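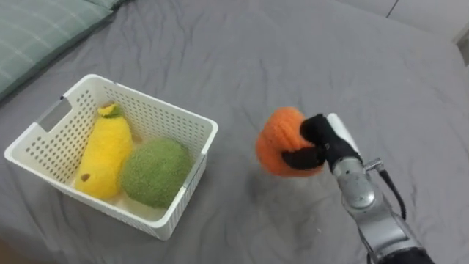

Issue 70, p. 3

Wasine Lash Curler, reviewed

The Wasine is a clamp curler with a steel frame and a replaceable silicone pad. The hinge is stiff for the first week and loosens slightly after that. Pad width suits a medium eye; on a wide-set lid the outer lashes need a second pass.

Curl was checked on bare lashes, then under the Kindach tubing mascara. Bare lashes held until mid-afternoon. With mascara they held until evening, with some drop at the inner corner. The Jarar curler grips harder but left a visible crease at the base.
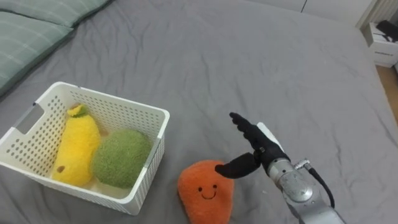

Plush fruit in a white basket.

Pads last almost 80 uses before the edge splits. One spare is supplied. Wipe the pad after each use and keep oil-based remover off it.

Best for: straight, medium-length lashes.
Not for: very short lashes. The Lapiņa mini reaches those better.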